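Why I'd Pay for the Boring Robot Kit

2025-02-14

I've been reading kit brochures for two-armed tabletop robots all winter, and I'm getting tired of laundry. Every company wants to sell you laundry! A shirt gets folded, music plays, and you're supposed to reach for your wallet. So when the Purevura people offered me a trial of their two-arm starter kit and the first task in the booklet was a kids' number puzzle, I pretty much signed up on the spot.

The kit comes from Cluvutia, who also sell a bigger one called the Laltalance (way out of my budget, moving on). What you get with the Purevura is a pair of arms, two-finger grippers, cameras at the wrists, and a booklet of 30 practice tasks. Number 17 is the wooden puzzle, the kind with a numeral on one piece and a matching bunch of dots or fruit on another. It's my favorite by a mile, and I think it tells you more about whether a kit is worth buying than any of the flashy stuff. 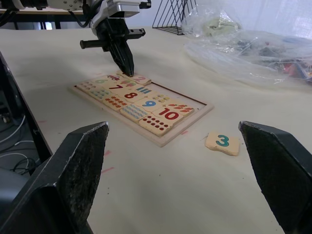
Kanini Koech thinks I'm being too easy on them, and wrote to say that a puzzle is a toy problem, that any buyer should ask for a task with some money in it, and that a kit which can only do toys is a toy. Fair enough! I went back and forth on that for a good while. But I keep landing in the same spot, because those wavy jigsaw edges are mean. A shirt will forgive you if you're a little off. A puzzle piece has one slot, and if it's turned a few degrees the wrong way it just sits there on top looking silly. For a kit review, that's gold. You don't need a chart to see if the thing is in or out.

My gripes are mostly with everything around the arms. The cables are a pain (I own more zip ties now than any adult should), and the booklet skips right over where to put your stuff while you work.

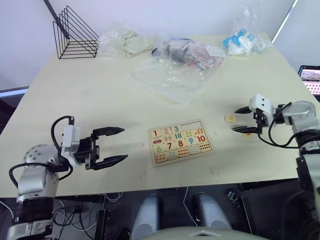

It also assumes you already know how far apart to set the two arms, and I didn't, so I wasted an evening on bolts. One little diagram would've saved me. Cluvutia's help line was friendly about it, but they told me to watch a video, and the video was for the Laltalance. Come on, folks.

Then there's the service plan. They'd love for you to pay monthly for it, and I say skip it for the first season. The parts you'll want are fingertip pads, and you can buy those one at a time. The Paredes kit, which I borrowed last August, bundled everything into one price, and I liked that a lot better, even though its grippers felt clumsy to me on small flat pieces.

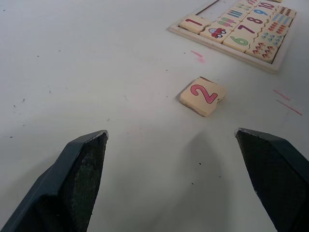
The number 2 tile on the table, seen between the gripper fingers.

So would I buy the Purevura with my own money? Yeah, I would, with a grumble about the booklet. I want a kit that starts me on small, fussy jobs and lets me get annoyed at them. If you're shopping too, ask the seller to run the puzzle before they run the shirt, and bring your own zip ties.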